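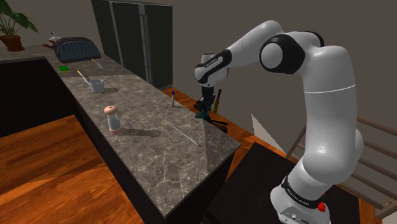
2019-10-25

The kitchen cell is behaving again, so I'm writing up the settings before I lose them. It's the simulated one: white arm on its black platform, black gripper, stone counter, and the usual litter of small objects to pick at. The previous notes date from July, when Nahom Moges set up the physics, and they stop just short of the parts that gave trouble.

The symptom was a gripper that shook whenever the fingers closed on something thin. Large objects were fine. The marker and the grey rod would buzz between the pads for a few steps and then leave sideways at speed. I first put this down to friction, raised it, and got the same buzz with a later exit.

The cause was the finger joints. The two sides had been given separate position targets, and the linkage constraint was left to reconcile them. At the old step size the solver didn't have enough iterations to do that under load, so each finger corrected for the other's error. I've made the left side the driven joint and the right side a mimic, dropped the position gain, and put a force limit of 24 N on the drive. The physics step is now 1 ms, with control running at 100 Hz on top of it.

Contact geometry was next. The finger pads had inherited a convex hull taken over the whole finger, linkage included, which left a slight bulge where a flat face should be. Each pad now has its own box collider. The hull stays on the rest of the finger, with collisions between neighbouring links switched off. 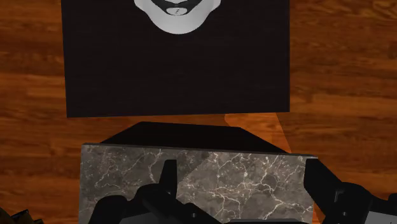
The wrist camera took longer. Its mount transform was defined against the flange, but the gripper model had since been moved out along the tool axis to make room for an adapter plate. Lensa Ambaye found the mismatch by projecting the fingertip positions back into the wrist view and looking at where they landed – well inside the actual tips. The camera is now a child of the adapter, so if the plate changes thickness again everything moves together. The tool centre point is stored in the same file, and the copy in the launch script is gone.

Joint damping I left alone, apart from the last wrist joint, which overshot on short moves.

For a check I ran the overnight close-and-release routine, 1,935 cycles, and logged the difference between left and right finger angle at each closure. The trace is flat. There is a small step at the start of every run while the arm settles onto its home pose, and I've left that in the log.

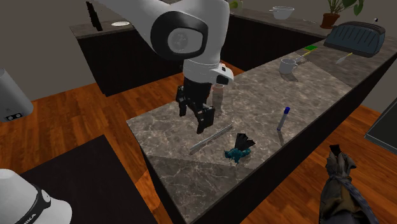
Do the colliders need redoing if the gripper is rescaled?

The pad boxes do, as their dimensions are written in by hand and won't follow the mesh. The hulls are rebuilt on load and can be left alone.

Still to do: the rendering lights are loaded after the first reset, so the first image of each run comes out dark. Dénes Szilágyi has a patch for the load order, which I'll merge once the camera file has had a week without edits. Config is in the Ulova branch, under cell/kitchen.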